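Buying and Budgeting FAQ – Dimell Bench Arms

Answers to what customers ask us before they place an order. Last reviewed by Samira Haddad, 1 September 2026.

What does the base price cover?

The arm, the controller, one parallel gripper with two fingers, and the simulation license for the first year. The table, the guarding and delivery are quoted separately.

Can we try our job before we buy?

Yes. Send us the part sizes and a sketch of your bench, and we set up the cell in simulation. The study costs $500, credited against the arm if you order by the end of November. We start with the bare work surface and the open gripper, check the reach and the viewing angle, and add your parts once those are settled.

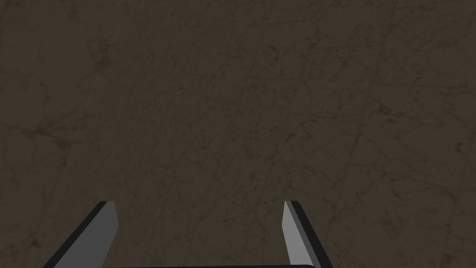 You get the simulation files and a short written report within four weeks. Cycle times in the report are estimates – plan your staffing on the figures from the acceptance test.

Does the work surface matter?

For reach, only its height and size. For vision, the finish can matter. If your bench is dark, patterned or polished, tell us which, and we will use something similar in the study.

Do we need extra fingers?

Most buyers order one spare set. A set of standard fingers is $149. Custom fingers are made by Mahasneh and quoted per drawing.

What does support cost after the first year?

The Estetti plan is $513 per arm per year. It covers software updates, the simulation license and phone support. Wear parts are extra.

Can we lease?

Yes, through our Rernatcombe office. Lease terms start at two years. Ask for Abílio Matos.

What do buyers forget to budget for?

Operator training, mostly, and the electrician. Allow for a dedicated outlet near the bench and two days away from normal work for each operator.

How long is a quote valid?

60 days from the date on the quote. Shipping is recalculated when you order.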